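Open day demo with hand-held grippers: what should visitors be handed to pick up?

Asked July 14, 2020

We are running an open day at the Wasard building in August and one station will let visitors try two-finger hand-held grippers. I saw the Drekell demonstration last year, where everything on the table was a machined block, and people lost interest after one try. What objects work better, and is there anything to avoid? Table is 184 cm long, one attendant, groups of 6.

3 answers

Answer 1 (accepted)

Mix rigid and soft items. A block only shows that the fingers close. A tapered tube shows whether the visitor can find the wide part and keep it upright, and soft loops or plush show how little force is needed. We ran it this way at Gashaw with two grippers on the same table, one visitor on each.

Check the finger pads beforehand. Ridged pads hold smooth plastic well but collect lint from fleece — wipe them between groups. Keep each turn to three minutes or the line backs up.
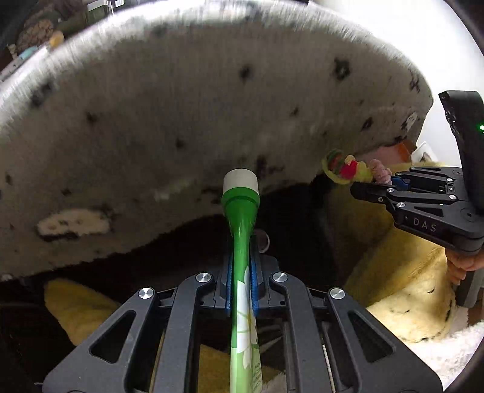

Two grippers in use: green tube with a white tip held in the blue ridged pads, small multicolored loop toy in the gripper at right.

Large plush pieces are worth having as obstacles too. Visitors have to reach around them, and nothing gets damaged if they misjudge.

Answer 2

Agree on soft items. Avoid glass and anything with a loose cap. Devanier lists a rated life of 4000 cycles on the pads we use, so order a spare set if you expect a full day. Also tape down the cables if your units have them.

Answer 3

just use whatever is in the toy box, worked for us

Comment on answer 3: How many visitors did you have? With groups of 6 I would still want a fixed set so the attendant can reset quickly.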